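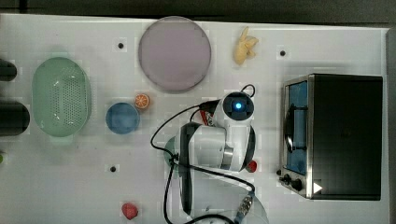
Rings around small bodies, and why mine keep falling apart

I spent most of the holiday on a ring model and it is now in a state where I can write something down. The question is simple enough. A small icy body, far out past Neptune, has a narrow ring. The ring sits outside the Roche limit, where the material ought to clump into a moon. Why doesn't it?

The Roche limit is the distance inside which a body's tides stop loose material from pulling itself together. For a fluid moon of the same density as its parent it comes to a little under two and a half times the parent's radius. Saturn's main rings mostly obey this. Some of the rings found around small bodies in recent years do not, and those rings were found by occultation: a star passes behind the object and its light dips briefly on either side of the main event.

My test body is called Brunen in the code. It has a radius of 600 km, a slight bulge, and 4000 ring particles, far too few for real work but enough to show the trend on a home computer.

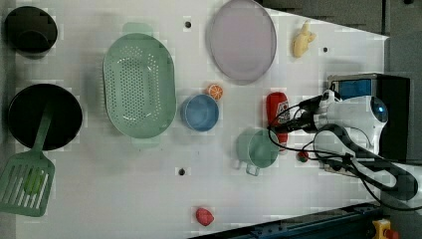

Colander, pan and slotted spatula.

The first runs used perfectly inelastic collisions. Particles that touched stayed touching, and within 100 orbits I had lumps. Higinio Meléndez read my notes and pointed out that the coefficient of restitution for very cold ice is probably higher than the figure I had taken from an old Saturn paper. If grains bounce more, their random speeds stay up, and the clumps are shaken apart before gravity can hold them.

So I made restitution a function of impact speed and ran it again at 3 values of the scaling. The lowest still formed lumps. The middle one formed lumps and broke them up again, over and over, without settling. The highest gave a ring that survived but spread. 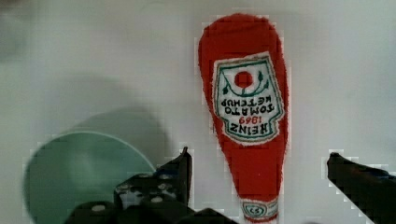

Red fabric Heinz ketchup bottle.

Spreading is the other half of the problem. A bouncy ring has no reason to stay narrow. Something has to hold its edges, and the usual candidates are a shepherd moon or a resonance with the spin of an uneven parent. Natalia Barajas prefers the resonance and I have come round to her view, as it needs no unseen moon. With a lumpy Brunen turning three times for each ring orbit, the spreading slowed. I would not claim more than that from a run this short.
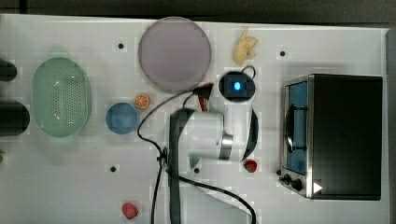 There is one check I still want to make, on particle size. All my grains are the same radius, and a real ring will hold everything from dust up to boulders. Small grains damp the motion of big ones, so a mixed ring may well be cooler than mine. It also matters for the occultation profile. Think of a pale green colander with a dense grid of small holes: starlight coming through a ring passes through gaps of that sort, though never so evenly spaced, and what the detector records is the fraction of open area along the track. Two rings with very different grains can give the same fraction.

The mixed run is set up and will take most of February. The collision routine has a known fault when two grains overlap at the start of a step. I have patched it by pushing them apart along the line of centres, which adds a small amount of energy each time. I am logging the total so it can be subtracted later.

Posted January 5, 2024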